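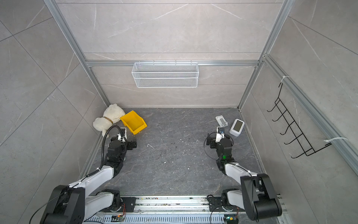
Wire basket and five-hook rack, both empty.

Dec 6, 2024

Grout sealing, second attempt

The first coat of sealer went on the bathroom walls in October and I was not satisfied with it. I used the Codudia water-based penetrating sealer, applied with a foam brush, one pass, no wipe. After a few weeks a drop of water on the shower wall darkened the grout in under a minute. On the wall opposite the shower it beaded as it should. Same product, same day.

My best guess is residual moisture. The shower had been used the evening before, and cement grout holds water a lot longer than the tile face suggests. The data sheet asks for a dry substrate and leaves it there.

For the second attempt I kept the shower out of service for 98 hours with a dehumidifier running. I also cleaned the joints first with an alkaline cleaner from Sarkora, diluted, then rinsed twice. Acid cleaners are often suggested for haze, but they etch cement grout and I did not want to open it up any further.

Consumption was higher than expected. The label coverage works out to 472 ml for my joint length and I used over 700. Narrow joints waste product – most of what the brush carries lands on the tile and has to be wiped off before it dries. A small artist's brush would be slower but probably cheaper. I wiped at five minutes with a cotton cloth, waited two hours, then put on a second coat the same way.

Results so far: the drop test holds for ten minutes on every joint I tried, except one near the floor. That one has a hairline crack, and sealer does not fix cracks. I will rake it out and regrout it, then let it cure before sealing again.

The corners are silicone and were left alone. Sealer on silicone stays tacky and collects dust.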